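Bridholm Padded Bench – Set-up and Care Guide
Section 4: Everyday use and fabric care

Covers the Bridholm in woven gray-beige fabric. For the Iddale (leather), go to Section 5.

4.1 Placing the bench

1. Pick a flat floor. Stand bench with long side to the wall.
2. Leave a gap of 21 mm at the back. Fabric rubs otherwise.
3. Press down on each corner. If it rocks, turn the foot on that corner till it stops.

CAUTION: Max load 400 lb, spread out. No standing on it.

4.2 Clothes on the seat

Fine for folding and sorting. Not fine for leaving stuff overnight, strong reds and dark blues especially. Color can move into a pale weave.

1. Clear seat before you start.
2. Lay out clean, fully dry clothes only.
3. Pick up crumpled things first – shake out, fold, stack.
4. Move the stack to a drawer. Dont store on the bench.
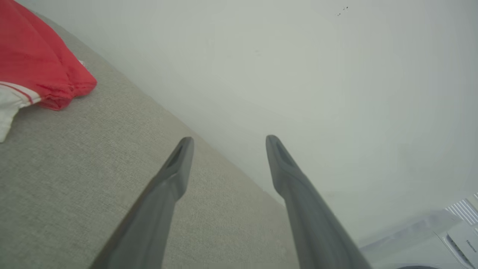
Can I put damp laundry on it for a few minutes?
Keep damp things off the fabric completely, even for a short time. Use a drying rack or put a thick white towel down first.

4.3 Folding a top on the seat

1. Spread it face down, collar away from you.
2. Smooth out from the middle with flat hands.
3. Sleeves in, then sides, then bottom up to the collar.
4. Striped or ribbed trim – line up the edges, dont stretch.

NOTE: Zippers and hooks snag the weave. Close them frist.
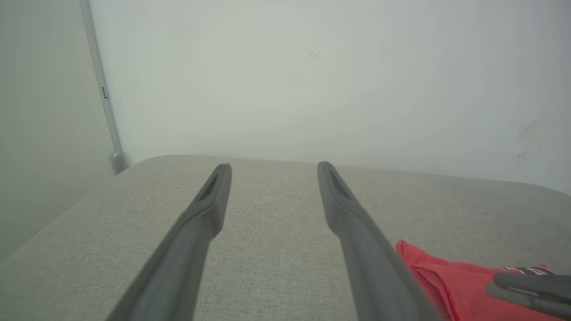 Page last changed: Sep 8, 2019 (C. Parri)

4.4 Cleaning

1. Vacuum with soft brush, low power.
2. Blot spills with a white cloth. No rubbing.
3. Color marks: Stalcombe fabric cleaner, part no. 477. Test underneath, wait 70 minutes, check.
4. Let dry before use.

CAUTION: No bleach. No steam.

Marks still there? Write to Cledwyn Parri, Mac Mathúna customer desk. Include the code from the label under the seat.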